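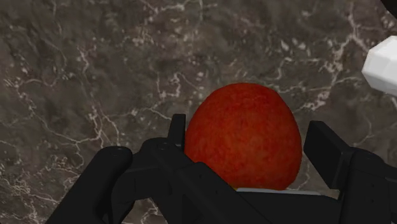
Call for Participants: Drive a Robot Arm at the Stemero Open Day

Print this page | E-mail this page

Have you ever wanted to pick up an apple with a robot? We would love to have you try! The Stemero team at the Urquhart building in Clukville is looking for 16 people to take part in our summer open day on Wednesday afternoon, July 24, 2024. You do not need to know anything about robots or computers. In fact, we are hoping for a good mix of people who have never touched one of these things before, along with a few who tinker at home.

What you will do

You will sit at a desk and steer a simulated arm on a screen, using a small hand controller. The job is simple to explain and a lot of fun to get wrong: bring the two black fingers down on either side of a red apple on a marble countertop, close them, lift, and set the apple down somewhere else. Everyone gets a practice turn first, then 13 scored tries with the apple in a different spot each time. We record the path of the arm and how long each try takes. We do not film you.

After that comes the part we are most excited about – the live demonstration. The Zurkanano arm will be running in the main hall, picking real fruit out of a bowl, and you can stand at the rail and ask the people who built it anything you like. We did a smaller version of this in February and the questions ran well past closing, so bring yours.

Who can take part

Anyone age 16 or over. Those under 18 need a signed form from a parent or guardian, which we will send with your confirmation. Glasses are fine. Left-handed people are very welcome (the controller works either way, and we had too few lefties last time). If you get motion sick from video games, please mention it when you write and we will seat you at the larger screen.

Time and thanks

Plan on almost four hours, including the demonstration and a snack break. Sessions start at 1 p.m. and there are 4 desks, so you may have a wait between turns. Each participant gets a lunch voucher and a bus pass for the day. You may stop at any point and still keep both.

How to sign up

Send us an e-mail with your name, your age, a daytime phone number, and a line or two on why you would like to come. Put "Apple" in the subject line. Places go in the order we hear from you, and we will keep a short waiting list. The front entrance has a ramp, and parking is free behind the building.

Just want to watch? The hall is open to all visitors from 3 p.m., no sign-up needed.

Get Stemero news by e-mail. Subscribe to our newsletter.

Contact | © 2024 Stemero, Clukville | Back to top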